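Pince à main Gresus, version club
Réf. GRS-18 – Accessoires robotique – Atelier Czerwiński
En stock, expédition sous 2 jours ouvrés

Bon, je vous présente la pince qu'on utilise au club de robotique de Clurkham depuis la rentrée, et que l'atelier a enfin accepté de sortir en petite série (merci à eux, j'ai insisté longtemps !). Au départ c'était un projet d'élèves pour la coupe de Steltumside : il nous fallait un outil qu'on tient à la main, avec les mêmes doigts que ceux du robot, pour répéter les gestes avant de les programmer. On a fait des essais affreux en carton, puis en impression 3D, et puis celle-ci.

Le corps est gris clair, les deux doigts ont des patins en caoutchouc noir, striés à l'intérieur. Les stries, on y tient beaucoup : avec les patins lisses de la première version, tout ce qui était un peu brillant nous glissait des doigts, et les élèves passaient leur séance à ramasser des gobelets.

Ce que vous recevez
La pince montée
Une paire de patins de rechange
Deux clés pour le démontage
Le livret du club, avec 20 exercices classés par difficulté

Caractéristiques
Ouverture maximale : 85 mm
Patins : caoutchouc, remplaçables
Prise en main : droitier ou gaucher
Âge conseillé : à partir de 12 ans, avec un adulte pour le premier montage

Côté exercices, commencez par les objets posés sur une table, c'est déjà bien assez drôle. Ensuite on passe au mobilier : portes de placard, panneaux, livres à sortir d'une étagère et à remettre debout (le plus dur de tout le livret, je vous préviens, surtout les reliures rigides).

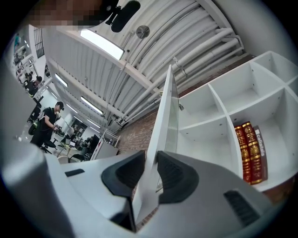

Pour les portes, mon conseil c'est d'arriver bien en face du chant et de fermer doucement, sans forcer sur le poignet. Les élèves veulent toujours aller vite et tirent de travers, du coup le patin s'use d'un seul côté. Si ça vous arrive, inversez gauche et droite et vous gagnez encore quelques semaines !

Pour l'entretien, un chiffon humide, pas d'alcool sur le caoutchouc. Les patins de rechange se commandent aussi à part, par lot de 18 pour les clubs. La prochaine série part en fabrication en avril, écrivez-nous avant si vous en voulez plusieurs pour une classe.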